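The house rules we ended up with

I've been meaning to write these down since June, when Vendula Holub asked me (very kindly!) why my batch of recordings looked so different from hers, and I had to admit that I'd been more or less making it up as I went along. We now have over 600 good episodes with the hand-held grippers, and most of what I know about doing them properly I learned by doing them badly first.

Start with both grippers over the cloth

Jaws a little open, forearms forward, and the jar toward the far side of the table so you have to reach for it. Keep the marker cubes uncovered, please, and that includes sleeves, which is why I've become a short-sleeves person all year round.

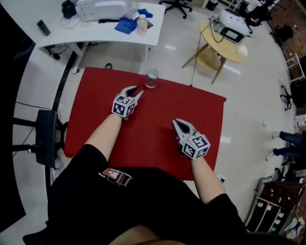
Stop when you're tired

Woo-jin Shim does 19 takes and then goes for a walk, and I used to tease him about it. I don't anymore. My own limit is closer to seven, and if a take goes wrong I mark it as failed and keep the file.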